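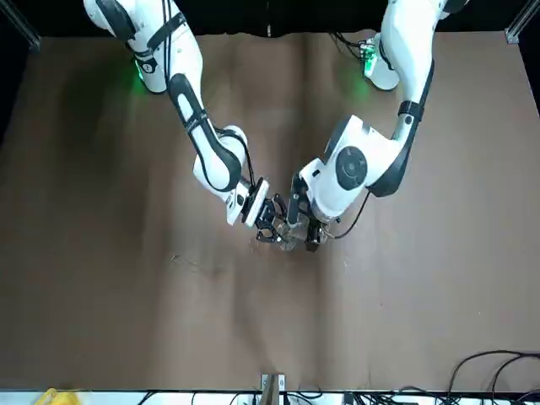
Home Projects Reports Partners Contact

Search this site Enter keyword Go

Progress report to the Norel fund: solvent recovery on the Pultevar carton line

Prepared by Dilwyn Gittins for Boglárka Fodor, grants manager
Period covered: June to September

1. Where we are

The recovery unit is installed and has been running on one of the three printing presses at Pultevar since July. The other two presses are still venting through the old oxidiser. The plan you approved had all three connected by the end of this period, so we are behind, and I would prefer to say so here than have you find it in the spending table.

The unit does recover solvent. I have seen the drums. What I am not yet willing to sign is the claim in the supplier's commissioning note that it recovers enough to cover its own running cost. That note was written after two days of steady work on long print runs, with the same ink and the same board throughout. Pultevar does not work like that in an ordinary week. Jobs are short, the inks change, and each wash-up sends a burst of vapour down the duct that looks nothing like the smooth line in Zeltari's graph.

2. What was done

Ductwork from press 2 was rerouted over the store and joined to the new unit. Pelkonen Sheet Metal did the work and did it well, apart from one damper that was fitted back to front and had to be turned round during the August stop. Lauri Pelkonen did not charge for the second visit.

The carbon beds were filled and the steam line connected. The steam supply is weaker than the drawings say. Veikko Koivisto, who runs maintenance on the site, had told us this at the first planning meeting and was told in return that the drawings had been checked. They had been checked against older drawings. A booster may be needed before a second press is added, and there is nothing in the budget for it.

Meters were fitted on the inlet, the outlet and the recovered solvent tank. The outlet meter drifted badly in its first month. It has been swapped, and I have thrown out all outlet readings taken before the swap. This leaves us with a shorter record than I would like and I know it weakens the report.

Operators on both shifts were trained. The training was a slide show and a walk round the unit. I sat in on one session, and it covered the start button thoroughly and the alarms hardly at all. A second session on alarms is booked for next month, with the unit running.

3. Results so far

Solvent recovered since the new meter went in: 1,357 litres. That is a tank figure, read off the dip and checked against the flow meter, and the two agree closely enough that I trust it.

It is easy to make that number sound better than it is. Some of what is in the tank is water. The first sample sent to the lab came back too wet to go straight into press washing, which was the use written into our application. The second was better. The third is still at the lab. Until we have a run of good samples, the recovered solvent is going into drums for outside reprocessing, and we pay for the collection. So at present the project is saving no money on solvent at all.

Emissions are a happier subject, with the usual warning. Outlet readings on press 2 have stayed under the permit limit in every full week since the swap. There were seven short peaks above it, all during wash-ups and all over within minutes. The permit works on averages, so none of them counts as a breach. Joonas Halonen at Zeltari would like them described as "start-up effects". They were not at start-up, and I have kept them in the record as wash-up peaks.

4. Claims I would treat with care

The application, which I helped to write, said that the unit would cut the site's gas use because the oxidiser could be turned down. It can't be turned down much while it still serves two presses, and gas use on the meter is almost flat. I would not repeat that claim in anything Norel publishes until the oxidiser is off, or at least on standby for whole shifts.

The supplier's payback estimate assumes that solvent prices stay where they were in spring. I have no view on where they will go, and I doubt that the supplier has a better one.

There is also talk of the unit "looking after itself". In August it stopped twice on a high bed temperature alarm. Both times the cause was put down as a sensor fault, and the sensor was reset. A hot carbon bed is a known fire risk, and I would like a sensor shown to be faulty before we call it faulty. Veikko has now put in a second probe beside the first – an ordinary one from stores – and the two will be compared until the next report.

5. Money

Spending is within the approved total, mostly because work on presses 1 and 3 has not started. Please don't read it as a saving. The ductwork for those presses was priced last winter and the price has run out. Lauri expects the new one to be higher and will send it once he has measured the roof void again.

We are not asking for more money in this report. If the steam booster is needed we probably will, and I would rather raise it now.

6. Next period

Connect press 3, but only after the steam question is settled. Press 1 follows.

Get at least five lab samples in a row that are dry enough for press washing, or accept that this use won't work and look at a small drying stage.

Slow the wash-up routine on press 2 for a trial fortnight to see whether the peaks shrink. The printers are not keen, as it adds time between jobs – they have agreed to the fortnight and no longer.

Hold the alarm training and keep a signed list of who attended.

7. Decisions needed from Norel

We ask you to agree to move the connection of presses 1 and 3 into the next period. We also ask that the payback figure be taken off the project page for now. The emissions readings can stay, provided the wash-up peaks are shown with them.

The weekly readings, the lab sheets and the alarm log are in the shared folder. The discarded outlet readings are there too, in a folder of their own, in case your engineer wants to see what the drift looked like.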